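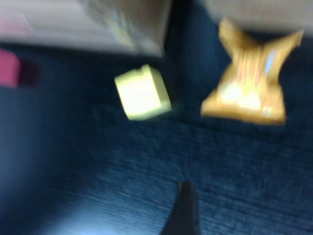 I promised my sister I'd write up what we've been doing all spring, so get yourself a coffee, because I tend to go on. (She has been very patient. She still thinks I fix printers.)

The question Yesenia Maldonado and I started with sounds small. If you teach an arm a packing job by showing it what to do, how much does it help to give it the close-up view from the wrist as well as the wide view of the whole table? The wide view is lovely for knowing where things are. The close one is messy, it smears whenever the arm hurries, and shiny wrappers throw glare all over it. I was ready to throw it out, and I said so at lunch more than once!

Well, Yesenia talked me into a fair test. We trained 2 versions of the policy, which we call Drestholm and Paton (long story, both are names of boats), on the same 90 demonstrations. Paton gets both views and Drestholm only gets the wide one. Same cubes, same snacks, same cardboard boxes.
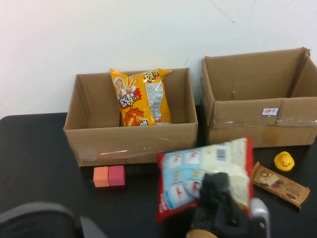 With the foam cubes I could hardly tell them apart, and I'll admit I was a little smug for a day. Snack bags were another matter. A bag sags and folds and never sits the same way from one try to the next, and Drestholm kept closing its fingers just short of the edge. Paton dropped only 8 bags over the whole run, and Drestholm dropped so many that Yesenia brought me a cookie.

What I'd love to understand now is when the close view matters. My hunch is that it's the last little stretch before the grasp, when the arm itself gets in the way of the wide view. Perla Ochoa thinks it's mostly the glare, that the policy has learned to read the shine on a wrapper, and she has a plan for trying it with the lights turned down. I have my doubts, but I've been wrong once this spring already, so we're starting on her version Monday morning.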